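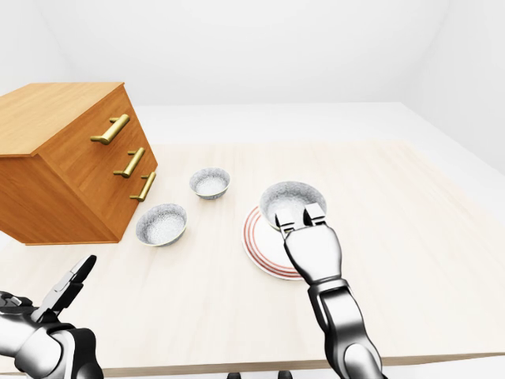 手把手教机器人，难的是手

Juwita Sitompul 上班的时候，多半时间在拿碗。碗在仿真软件里，桌子也在仿真软件里，桌上放一个带三层抽屉的木柜，几只带斑点的碗，一个红边盘子。她两手各握一个手柄，屏幕里的两条机械臂跟着她动。她把一只碗拿起来，放到该放的地方，松开，退回去，按脚踏板，这一条就录完了。然后场景重置，碗的位置变一点，她再来一遍。

她在 Plurkano 做遥操作员，入职前在酒店后厨管过餐具。公司做的是家务类操作的示教数据，客户拿去训练自己的模型。操作组现在有12个人，在 Lindgate 一栋旧办公楼的二层，楼下是一家修缝纫机的铺子。组长 Colin Pilkington 早年调工业机械臂，后来转过来做数据采集，流程文件大部分是他写的。

采访是在10月做的，分两次，一次在他们的操作间，一次在楼下的茶水间。以下内容根据录音整理，顺序有调整。

先说什么叫“教”

Pilkington 说，外面的人听到“教机器人”，常常想到写程序。他以前干的确实是那个。“在工厂里，你拿着示教器，把机械臂开到一个点，存下来，再开到下一个点，再存。它以后就按这些点走，工件必须在原来的位置上。偏了，它照走，然后撞。”

现在的做法是由人把整件事做一遍，把过程全部录下来：每个时刻关节在哪里，夹爪开多大，相机看到了什么。同一件事由不同的人做很多遍，摆放每次都变。模型从里面学的是看到这样的画面时该往哪里动。

“所以我们交出去的东西就是动作，”他说，“动作不好，后面的人再有本事也很难补。”

示教的方式，Plurkano 用过两种。一种叫拖动示教，人直接抓住真的机械臂，带着它走。另一种就是遥操作，人在一边动，机械臂在另一边跟。仿真场景里没有东西可以抓，只能用第二种。

Sitompul 两种都做过。她觉得拖动示教上手快，半天就能做得像样，因为手上有分量，碰到桌子马上知道。“可是你人站在那里，手和胳膊挡在相机前面。录出来的画面里有我，将来机器人自己干活的时候没有我。有一批就是这样退回来的，我记得很清楚，那一周做的全退了。”

遥操作没有这个问题，代价是手感少了很多。她用的手柄会震，碰到东西震一下，夹住了再震一下，除此之外全靠看。

碗沿

问她最难的动作是什么，她想都没想就说是夹碗沿。

“杯子有把手，盒子有两个平面，碗什么都没有。你只能夹它的边，一根手指在碗里面，一根在外面，往下放的时候两根手指要跨在碗沿上。”她一边说一边用拇指和食指比划，“从正上方看，你分不清手指是在碗沿上面还是已经下去了。我刚来的时候老是放得太浅，一提，碗就滑了，在盘子上转一圈。”

她后来的办法是看夹爪和碗壁之间的阴影。仿真里的影子很淡，但有。手指快碰到碗沿的时候，那一小块颜色会变深。她说这是自己慢慢看出来的，没有写在手册上，后来 Pilkington 加进去了。

Pilkington 对此有补充。他说夹碗沿还有角度的问题，夹爪两指的连线要对着碗心，也就是说，夹爪要“横跨”碗壁。顺着碗壁去夹，两指都在外面，什么也夹不着。人用手拿碗的时候不会去想这些，手腕自己就转过去了。机械臂的手腕转到某个角度就转不动了，得连肘部一起让。

“新人遇到手腕到极限，第一反应是使劲拧手柄，”他说，“屏幕里的手臂不动，他就更使劲。我们要求的是停下来，退回去，换一边夹。碗是圆的，哪一边都可以。”

碗放在盘子上的时候又多一层麻烦。盘子有边，碗压在边上会歪，歪的那一侧碗沿低，另一侧高。按平放的碗去估计高度，一侧会夹空，一侧会顶到。Sitompul 的习惯是先夹离自己近的那一侧，看得最清楚。

“做多了就知道了，”她说，“也没有什么别的窍门。”

另一只手在干什么

两条手臂的系统，很多任务其实只用一条。拿碗用右手，左手闲着。闲着的那只手怎么放，在 Plurkano 是有规定的，而且是操作组和客户来回讨论最久的规定之一。

一开始没有规定，操作员各放各的。有人把左臂收到桌边，有人举在半空，还有人的左手会跟着右手不自觉地晃。Sitompul 承认自己就是晃的那一个。“我用右手夹东西，左手也会握紧。平时写字也这样，从来没注意过。结果右边夹碗，左边的夹爪也在那里一开一合。”

模型把这个也学了去。客户 Tamton 那边的工程师发来一段录像，机器人右手伸向碗，左手在旁边对着空气夹。录像在操作间里放了，大家笑了一阵，然后开始写规定。

最后定下来的是：任务开始时左臂在左前方待命，夹爪张开，不越过柜子的正面；右臂动作期间左手柄放松；需要左手的时候，先把右臂停稳再动左臂。两手同时动的任务单独列一类，由做过一段时间的人来做。

“张开”这一条争过。Tamton 的人原来希望闲着的夹爪合上，看起来整齐。Pilkington 坚持张开，理由是很多任务到后半段左手要去拉抽屉，合着的夹爪要先张开再去夹拉手，多一个动作，操作员还常常忘。对方后来同意了。

拉抽屉本身倒不算难。拉手是一根横杆，夹爪从外面套上去，夹住，往外拉就行。难在拉多远。拉少了，碗放不进去；拉多了，抽屉到头，手臂还在往外用力，仿真里的柜子会整个被拖过来。Sitompul 拖过好几次柜子。“真的柜子没那么轻。”她说。Pilkington 纠正她，说那个柜子的重量是后来调过的，早先的确太轻，早先的数据里有一部分因此作废。

三层抽屉里，她最不喜欢最下面那层。手臂要放得很低，前臂容易蹭到桌面，而且上面两根拉手会挡住视线，她得不停换视角。操作间每个位子配2块屏幕，一块是固定视角，也就是模型将来看到的那个画面；另一块可以自己转着看。规定是关键动作必须在固定视角里也看得见，不能只靠自己转出来的那块屏幕。

这一条，Pilkington 讲得比别的都细。他说，操作员要是从侧面看着把碗放进去了，而固定视角里碗被手臂整个挡住，那么模型学到的就是一段看不见碗的动作。“你靠着它没有的信息把活干完了，它照着学，学不会，还以为是运气。”他停了一下，说“以为”这个词不太对，模型没有以为，但操作员听得懂，培训的时候他就这么讲。

慢一点，但不要停

新人培训的前几天不录数据，只练移动。把夹爪移到碗的上方，停住，再移回来。Pilkington 在后面看速度曲线。

他最不愿意看到的是停顿。人在犹豫的时候会停，想好了再动。录下来的数据里，停顿就是一长段画面不变、动作为零的记录。模型看多了，就学会在那个地方停下来，有时候停下来就不再动了。

“它没有犹豫完的那一刻，”他说，“你停是因为你在想，想完了就走。它停下来，画面没有变，那么下一步还是停。”

所以培训时反复讲一句话：慢一点可以，不要停。要想，就在开始之前想好。每一条录制开始前，操作员有时间看清楚碗在哪里、要去哪里、从哪边夹，看好了再踩踏板。

Sitompul 说她在后厨养成的习惯是快，一摞盘子过手不看的。到了这里，被退回来最多的理由是太快。“我说我没有碰到任何东西啊，放得也准。他说准是准，中间只有那么几帧，别人看不清你怎么放的。我当时不服气。”

现在呢？

“现在觉得他有道理，但还是嫌慢。”

失误的条目怎么处理，也问到了。碗滑了，再去夹一次，夹住了，这样的条目留不留？Pilkington 说要看情况。滑了以后碗还在桌上，操作员从容地退回来、重新对准、再夹，这种要留，而且单独打标记，客户往往很想要，机器人自己干活时也会滑，得知道滑了以后怎么办。碗翻了扣在桌上，操作员拿夹爪去撬，撬来撬去的，就不要了。

有一段时间，操作组还专门做过“从失误开始”的任务：开场时夹爪已经歪着抵在碗外壁上，操作员从这个姿势接手。Sitompul 不喜欢做这种，她说像是替别人收拾。但她也说，做完那一批以后，自己夹空了就不慌了。

仿真和真机

Plurkano 的真机工位不在 Lindgate，在另一处仓库里，用的支架是从 Kołodziej 订的。这次没有去。两个人都在那边工作过。

问仿真里做的东西到了真机上有多少用处，Pilkington 不愿意给数字。他说客户的模型和训练方式他看不到全部，给数字不负责任。他能讲的是操作组这一头的差别。

仿真的好处是重置快，按一下，碗就回到桌上，真机要有人走过去摆。碗摔了也没有关系。桌面颜色、碗的花色、光线都可以换，操作员做一遍，后期可以换着样子重放。坏处在接触。两个硬的东西碰在一起，仿真算出来的结果有时候很怪，碗会弹一下，或者夹着夹着慢慢往下溜。真的碗不这样。

“所以我们有一条，仿真里出现真实世界没有的现象，这一条作废，哪怕任务完成了，”他说，“有人发现夹住碗之后轻轻抖一下，碗会自己正过来，很好用。我说不行，真的碗你抖一下，掉了。”

那个人是不是 Sitompul，我没有问，她自己说是。

她讲到第一次上真机时的感觉。夹爪合上去，碗沿发出一声很脆的响，她吓得松了手。在仿真里夹碗没有声音。之后她花了些时间才适应，先是夹得太轻，后来才慢慢找到力度。反过来，从真机回到仿真，她又觉得太安静，问能不能加个声音。Pilkington 说提过需求，还没有做。

操作台上的事

操作员每天握手柄的时间上限是4小时，其余时间看录像、打标记、复查别人的条目。上限是 Pilkington 定的，他以前手腕出过毛病。两张操作椅之间隔着挡板，原来没有，坐得近的人手臂伸开会互相碰到，录出来的轨迹上能看到一个尖角。

手柄的映射比例也改过。早先是一比一，手动多少，夹爪动多少，胳膊短的人够不到桌子远端，要站起来做。后来加了一个按钮，按住的时候手柄和机械臂脱开，把手收回来，松开按钮再接着往前。术语叫离合。Sitompul 说离合用不好，轨迹会一截一截的，她自己尽量一条只用一次，在碗的上方，手臂本来就要慢下来的地方用。

也讲到复查。每一条由另一个人看过才算数，最多退2次，再不行就整条删掉重做。复查的人只看固定视角，不看操作员是谁。不过大家互相都认得出来。有人总是先抬高再平移，有人走斜线，有人放下碗以后要把夹爪在上面悬一会儿才走。Sitompul 说她一看就知道是谁，“跟看字迹一样”。

问这种差别要不要统一，Pilkington 说不统一，至少路线不统一。夹的位置、松开的时机、退出的方向有要求，中间怎么过去由各人决定。他试过规定路线，做出来的数据很齐，换一个碗的位置就不够用了。另外操作员也烦，老想着路线，手反而僵。

松开的时机他倒是很在意。碗底碰到盘面，手柄会震，震过之后再松。很多人等不到那一下，看着差不多了就松，碗落下去一小段。在仿真里看不大出来，到了真机上会响，也会偏。复查时他把这一段放慢看，看碗有没有往下掉。

“往下掉一点点也算，”Sitompul 说，“我退别人的也是这样退。”

她目前在带两个新人。带的方法和当初 Pilkington 带她时差不多，站在后面看，少说话。有时候新人手抖得厉害，她会把自己的手搭在对方的手上，带着走一遍，走到碗沿上方，往下，合上，抬起来。

我说这也算拖动示教。她说算吧，不过这种录不进去。

最后问两个人平时在家洗不洗碗。Pilkington 家里有洗碗机。Sitompul 洗，她说最近洗碗的时候会盯着自己的手看，看手指是从哪一边跨过碗沿的，看了几次，每次都不一样，也就没有再看了。

采访结束时茶水间的钟指着下午四点多，她还有一批放盘子的条目没有复查，先上楼去了。Pilkington 留下来把两个杯子洗了，然后问我录音能不能给他一份，他想把夹碗沿那一段抄到培训手册里。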